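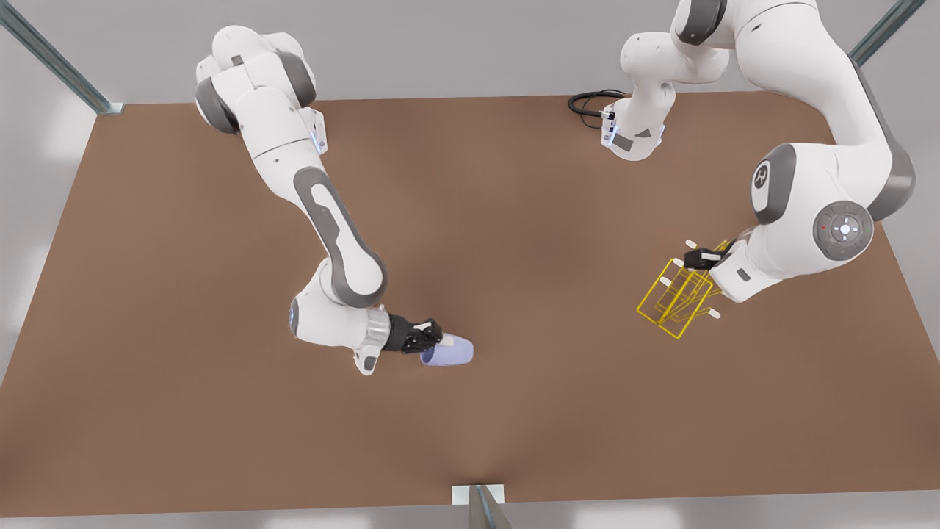

A reader in Drundutside wrote to say that the first set-up sheet for the Wike skipped straight from opening the case to knitting, and could I please slow down, because the carriage had jammed on the very first pass and stayed jammed all evening. Fair enough! I've rewritten the whole section with that letter next to me.

Guides > Wike flatbed knitter > Setting up

Start Setting up Yarn Care Spares Contact

Setting up your Wike

Allow yourself a whole evening the first time. I've set mine up so often that I can do it with the radio on, but my first try ended with needles all over the rug, so no rushing.

1. Pick a table that doesn't wobble. Push down on each corner in turn, and if it rocks, fix that before anything else. The carriage goes back and forth with quite a shove, and a rocking table will walk itself into the wall (mine did, and took the skirting paint with it).

2. Open the case with the handle facing you and lift out the yarn mast, the carriage and the tool tray. Leave the knitter itself in the base of the case. It's meant to live there.

3. Fit the two clamps. They hook into the slots at the front of the case and screw up from under the table. Finger-tight, then a quarter turn more.

Caution: don't use pliers on the clamps. The threads are soft, and Cukton only sells them as part of the full spares kit.

4. Take the old sponge bar out. It slides out from the left, and you'll probably need to hook it with the latch tool. If it comes out flat and crumbly, throw it away and fit a new one with the felt side up. A tired sponge bar is behind most of the jams people write to me about – dropped stitches too.

5. Push all the needles back as far as they'll go, using the long flat edge of the needle pusher. Run a finger lightly along the butts. Any needle that sticks up or feels gritty should come out for a wipe.

6. Put one drop of oil on a rag (the rag, please, never the bed!) and wipe the front and back rails.

7. Slide the carriage on from the right and move it across with no yarn in it. You're listening for a smooth whirr. If it catches, stop, hold in the release catch and lift the carriage straight up.

Caution: never force a stuck carriage. Bent needles can be swapped in a minute, but a bent rail means sending the machine back to the workshop in Grornusham, and their last waiting list ran until March.

8. Stand the mast in its hole at the back and thread it: rear eyelet, tension disc, front wire, then down to the carriage. The wire should bow gently toward you. If it's bent right over like a fishing rod, ease the disc off.

9. Cast on with something cheap and smooth in a light color, and set the dial to 7. Knit nine rows, then stop and look at both edges. Loops at the sides mean the mast tension is too slack. Tight, puckered edges mean the opposite.

Note on yarn: big cones are lovely value, and I buy the 900 g ones myself, but stand them on the floor behind the table so the yarn pulls straight up. Balls from the shop need rewinding first. I know, I know, it's a chore – do it anyway.

Note on the row counter: set it to zero after the test piece comes off. I forget this every single time and then wonder why my sleeve is so short.

If the carriage still jams after all this, go back to step 4 and check that the new sponge bar is lying over the needles and hasn't slipped underneath them.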